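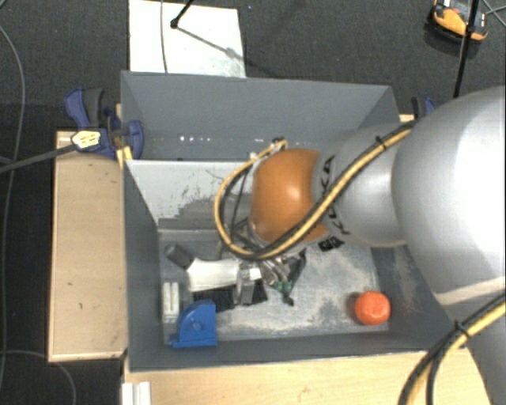 Grey bin, Friday, before the count. Most of the contents towards the left, one round item on its own at the right.

Friday, January

Bin contents check, continued from S. Dewulf's sheet. The grey bin stays as the holding bin for mixed small parts until the Cikitden drawers are labelled. High back wall is useful against the bench upstand. The front edge is low enough to read a tag over.

Weighed the bin with contents on the Shimada bench scale, tare removed: 285 g net. The sheet says 114 g. Difference is too large for drift, so either items were added after the sheet was written or the wrong tare was used. Repeated after re-zeroing, same figure.

Sorting rule as agreed with Pornthip: round items separate from everything else, long pieces laid flat, blocks last. Round items go to the Clurkora tray, which has the 90 mm wells. Anything without a part number gets a paper tag and stays in the bin.

The sheet lists 6 entries, two of them just "white, tapered". That is not enough to order against. Need length and both end diameters, callipers, to the nearest half millimetre.

Cisard liner foam: nearly out. Offcuts will do for the drawers, full sheet needed for the bin base.

To do:
- ask Siebe which tare he used
- rewrite the white part entries
- foam order (Pornthip has the account login)
- bin label, front wall, left end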